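篮子的用处

我搬到现在的城市以后,第一件买的家具不是床,是一个篮子。那时候房间很小,我的东西都放在地上,朋友来的时候没有地方坐。楼下有一家小店叫 Puteo,门口堆着很多编织的篮子,我选了一个深棕色的,带回家,把围巾和手套放进去。房间马上安静了一点。

后来我为这篇文章去看了几家做收纳用品的店和工作室。在 Brenent 的店里,店员告诉我,来买篮子的客人大部分先问颜色,很少有人先量柜子。她建议大家带一把尺子来。柜子的深度要比篮子多出2厘米,这样手指才能伸进去,把篮子拉出来。我回家量了自己的柜子,结果正好少了这一点,所以我的篮子到今天还住在柜子外面。 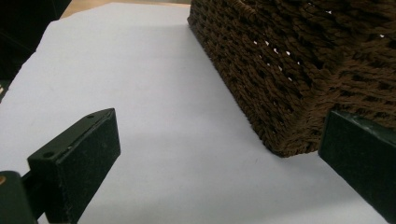

深色的粗绳篮子有它的好处。灰尘不太明显,放在浅色的桌面或者地板上也好看。它的缺点是绳子表面有细毛,容易粘头发和线头。我的办法是每个月用软刷子顺着编织的方向刷一次,刷的时候下面垫一张白纸,掉下来的东西看得很清楚,刷完把纸一折就可以扔掉。不要用湿布用力擦,绳子吸了水,干得很慢,形状也会变。

Clarnard 工作室的人用的方法和我差不多,不过他们还会在篮子里面放一层棉布。棉布可以拿出来洗,小东西也不会从绳子的空隙里漏出去。我以前在篮子里放过纽扣,所以很理解这层布的意义。

价格方面,我看到的小号篮子从60元开始,大号的要200元。Kaufmann 有一种带盖子的,我很喜欢,可是盖子打开以后没有地方放,我考虑了两个下午,最后没有买。

关于篮子里应该放什么,每家店的说法都不一样。有人按季节分,有人按房间分。我自己只有一条规则:每天要用的东西放在上面,手一伸就能拿到。八月的时候,围巾在最下面,上面是扇子和防晒霜。等天气凉了,我再把它们换过来。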